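Vomimmont Arm: Gallery, Part 2

Kitchen model and knob work
Posted in: Builds, Shared Shop
By Sunita Lyons

Part 1 of the gallery covered the base, the links and the first time the arm held itself up. Part 2 is the kitchen work, most of which has been done on a screen. The arm is called Vomimmont after the label on the crate the first motors came in. It lives on bench 3 at the Dindville shared shop when it isn't in pieces on my dining table.

The goal for the year is a small one. We want the arm to reach a range in an ordinary kitchen, find the right knob, and turn a burner off. Sewwandi Thambiah writes most of the control code and I do the mechanical side. We both work on the kitchen model, and we both break it.

Where the build stands

The real arm has all of its joints and no covers. The shoulder and elbow run well. The wrist has some play in it that I can feel by hand, and it gets worse after a long session. I have shimmed it once and will probably have to remake the part. The covers are drawn, and the simulated arm already wears them, so it looks a good deal more finished than the one on the bench.

The first kitchen we modeled was a box with a flat top and one peg for a knob. It was enough to check that the arm's joint limits had been typed in correctly (two had not). After that we moved to a full kitchen with appliances, because the arm kept planning paths through places where a real kitchen has a cabinet or a microwave.

Most runs start the same way. The arm is parked low, a burner is switched on, and a pan is put on one of the zones. The pan doesn't have to be on the burner that is lit. Sewwandi set it up that way after an early version of the code went to whichever knob it had matched with the pan and left the hot burner on.
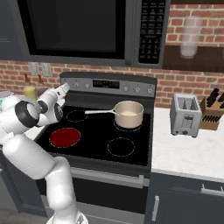
Kitchen model, knob run. Front-left burner on, saucepan on the rear right, gripper up by the leftmost knob.

Getting the fingertip near the knob is the part that works. The knobs are on the back panel, so the arm has to come up and over the cooktop with the microwave overhead. We give the planner a keep-out zone under the microwave and another one over any pan. The zone for the saucepan includes the handle, which sticks out a long way to the left on this pan. Before we added the handle, the forearm would catch it and drag the whole thing across the glass.

The liquid in the pan is a solid shape with a flat top. It doesn't slosh or spill. If the pan tips past a set angle the run is marked as a spill and stopped. We may try a real fluid model later, but it would slow everything down and the angle check has been good enough.

Knob runs

We did the first set of 100 runs in July with every object in the same place each time. The point was to find out if the code worked at all, and it did, though a fixed kitchen is easy to get lucky in. The second set was also 100 runs, with the pan moved between zones and the lit burner picked at random. That set took longer to get through than it should have. I had left the pan's weight at the default value, which made it as heavy as a cinder block, and the arm stalled every time it brushed against it. We threw those results out and started the set over.

The most common failure is turning the wrong knob. There are two to the left of the display and three to the right, and the pair on the left gives us the most trouble. From where the arm is mounted, the wrist can block the wrist camera's view of one knob while the fingertip is going for the other. Sewwandi now has the code look at all of the knobs from the parked position, save what it saw, and only trust the close-up view if the two agree.

The next most common failure is slipping. The fingertip touches the knob, starts to turn, and slides off the rim. In the model this is a friction number and can be made to go away by typing in a bigger one. I asked her to leave it alone until we have measured a real knob with the real rubber pad.

Parts and changes

Fingertips: The current tips are printed in white and taper to a blunt end. The first ones were flat paddles and were too wide to fit behind a knob. I have printed the new shape in three sizes and the middle one is on the arm now.

Wrist ring: The black ring at the wrist is the housing for the wrist joint. On the real arm it is a turned part from the Dindville lathe. It took me two tries. The first one is holding down papers on the bench.

Motors: The shoulder motor is a used one from Sheikh Surplus. It is bigger than it needs to be and makes the base heavy, which has been useful. The base no longer walks when the arm stops short.

Cable: The cable from the wrist now runs along the outside of the long link in a sleeve. Inside the link it rubbed at the elbow. The simulated arm has no cable at all, so we limit the elbow by hand in the code to keep the real cable from being pulled tight.

Base mount: 40 mm taller than in Part 1. The arm could reach the back panel before, but only with the elbow nearly straight, and it had no strength left for turning anything.

The practice panel

For the real arm we are building a practice panel from a scrapped range. Sewwandi found it at the Stotgate transfer station and the staff let us take the panel and the knobs off. Nothing on it is connected to power. Each knob shaft has a small sensor glued to the back so we can read how far it has turned. The panel will be clamped to the end of bench 3 at the same height and distance as the one in the model.

So far the arm has turned one real knob, slowly, with me standing at the off switch. It went far enough to count by our own rule. The next four tries slipped.

Some answers to things people asked after Part 1:

The model file has 258 separate objects in it, including every key on the microwave and every knife in the block. Most of them are never touched. We cut the collision shapes down to simple boxes for anything the arm can't reach, and the runs got much faster.

The bottles, the toaster, and the yellow cup are loose and can be knocked over. The shelf and cabinets are fixed.

Yes, the arm could be mounted on the ceiling. We don't have a ceiling at Dindville that I would bolt it to.

No, it is not going to be used on a live stove in anyone's house. The practice panel is as far as this goes for now.

The drawings for the fingertips and the base mount are on the shop's shared drive in the Vomimmont folder. Please don't print from the one marked "old." The hole spacing is wrong, and I am keeping it only for the shape of the rib. If you want to see the arm move, we are usually at bench 3 after 6 p.m. Bring safety glasses, and stay behind the tape when the green light is on.

Part 3 will have the covers and the practice panel once both are done.

Back to Part 1 | All builds | Shop calendar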